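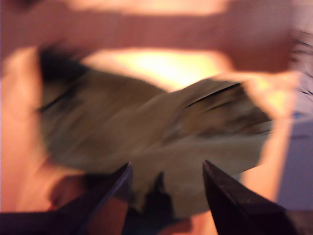

Learning to fold: pictures from the Skusum project

Hello again! I promised a few of you some pictures from the garment work, so I've finally sat down and picked some out. If you're new, Skusum is my attempt (with a lot of help from Sachiko Tanabe) to find out how many demonstrations a two-armed robot needs before it can handle clothes it hasn't met before. We drive the arms by hand, record everything, train a policy on the recordings and then let it have a go by itself.

We're up to 3,405 demonstrations now, of which 2,093 made it into the training set. The rest had dropped sleeves, stalled arms or me sneezing at the controls.

The part I'm most excited about is the wrist views. We trained one policy on the fixed camera only and another with the wrist cameras added, and the second one is so much better at finding an edge to grab! Sachiko had said it would be. I bet her a curry it wouldn't. 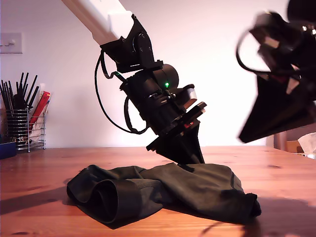
Soft, dark things are still the hardest by a long way. A tea towel is easy going, but give the policy a heap with seams and openings and it'll dither over where to start. We ran 98 test trials, and in 18 of them it went for a fold in the middle and had to let go and try again. I'd like to get that down before we write anything up, so more crumpled starts are next on my list (and fewer neat ones, which teach it very little). 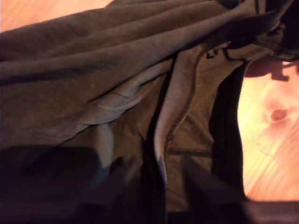

Wrist view: both fingers sit either side of the heap, with the pale inner fold between the darker layers.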